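Sorting Treasure: How to Tidy a Jewelry Pile

Do you have a drawer, a jar or an old sock stuffed with bracelets, hair ties and rings? Great! You own a treasure pile. Sorting one is a lot like what people who work in museums do with real treasure. They spread everything out, look at it closely, ask what it is made of, and find it a good place to rest.

You can do the very same thing on your own bed.

First, find a big, soft, flat place

Beads are round, and round things love to roll. On a hard table, one little bump can send a bead bouncing across the floor and under the refrigerator. A bed is much better. The sheet is soft and it grips a little, so things tend to stay where you put them.

Smooth the sheet first if you can. Small rings are very good at hiding in wrinkles! Then bring a box with low sides and set it in the middle, where you can reach it from wherever you are sitting. The lid of a gift box is perfect. Low sides mean you can see everything inside without digging.

Now tip out your pile, gently, next to the box.

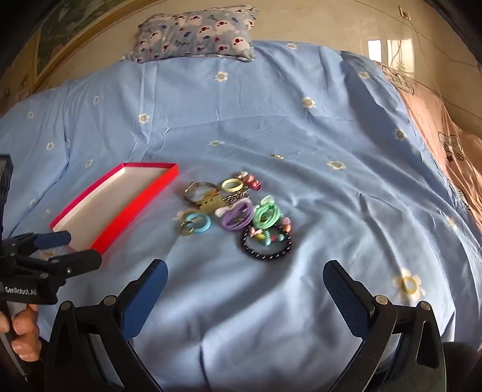
A flowery blue sheet, a red box and a pile of jewelry and hair accessories, with plenty of room to spread out.

What is it made of?

This is the best part. Pick up one thing at a time and be a detective. Use your eyes, and use your fingers too.

Does it feel cold when you first touch it? Metal and stone often do. They pull the warmth out of your fingertips quickly, and your skin notices that as cold. Plastic and wood don't do this nearly as fast, so they feel closer to the warmth of the room.

Is it heavy for its size? Glass beads weigh more than plastic ones of the same size. Put a glass bead in one hand and a plastic bead in the other, close your eyes, and see if you can tell which is which.

Does it bend? Leather bends, and it gets softer the more it is worn. A bangle doesn't bend at all. It is one solid ring, and you have to squeeze your hand small to get it on.

Rowena Macaraeg runs the Saturday-style "Treasure Table" for kids at the Lasley Children's Museum, and she has a good trick for beads. "Hold them up to a window," she tells her sorters. "If light comes through, we call it translucent. If no light comes through, we call it opaque. Now you have two new words and you haven't even sat down yet."

How does a bracelet stay together?

Lots of bracelets are just beads on a string. Each bead has a tunnel running through its middle, and the string goes through every tunnel, one after another. If the string is stretchy, you can pull the bracelet over your hand and it will shrink back to fit your wrist. Stretchy string does wear out, though. If you see it getting thin or fuzzy between the beads, put that bracelet in a "needs fixing" pile before it snaps.

Leather bracelets work another way. Many have holes, and some of those holes have little metal rings pressed into them. A metal ring like that is called a grommet. It keeps the edge of the hole from tearing. Check your sneakers – there may be grommets where the laces go through!

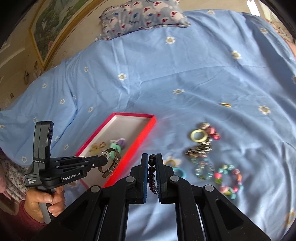
Dark, shiny beads in a single string, and a brown leather cuff with a row of grommets, just above the open box.

Choose your sorting rule

There is no single right way to sort. A sorting rule is simply the question you ask about each thing. You could ask:

What color is it?
What is it made of?
Where do I wear it – wrist, finger or hair?
How often do I wear it?

Try one rule, look at your groups, then mix everything up and try another. You will get different groups from exactly the same pile! A purple bead bracelet might sit with a purple hair clip when you sort by color. Sort by where you wear it, and the two have to say goodbye.

Some things are tricky. Suppose you have a bracelet with beads in five colors. Which color group does it go in? You could make a "many colors" group, or you could go with the color you see most. Edgardo Sarmiento, who was nine when he came to the Treasure Table last October, brought 132 loose beads from home and made a group he named "can't decide." It was his biggest group, and it was a good one.

Watches are tricky too. A watch goes around your wrist the way a bracelet does, and it may have a pretty case and a strap with metal studs, but it is also a machine that tells time. Is it jewelry or a tool? Talk it over with somebody at home and see if you agree.
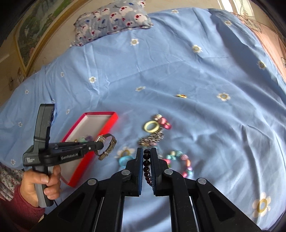 A watch with a studded brown strap above the box, with beads, bangles and a small gold ring on the sheet.

Putting it all away

Go slowly here. Lay each thing flat in the box and leave a little space around it. Chains and strings love to tangle, and they do it most when they are dropped in a heap. Watches like some care as well. Put them in face up, with nothing hard on top that could scratch the glass.

Rings are small enough to lose, so give them their own spot. An egg carton cup works, and so does a bottle cap for the very tiniest ones.

When the sheet looks empty, run your flat hand slowly over all of it, even the folds. Your fingers will find what your eyes missed. Check under the pillow too!

Try this at home

Set a timer for 20 minutes and sort your pile by color. The next day, sort it again by what each thing is made of. Draw both sets of groups on one sheet of paper and connect the things that moved with a line. You will end up with a very busy drawing.

One more thing: beads, small rings and watch batteries are dangerous for babies, toddlers and pets. If you have any of those in the house, shut the door while you sort, and ask a grown-up to help you check the floor when you are done.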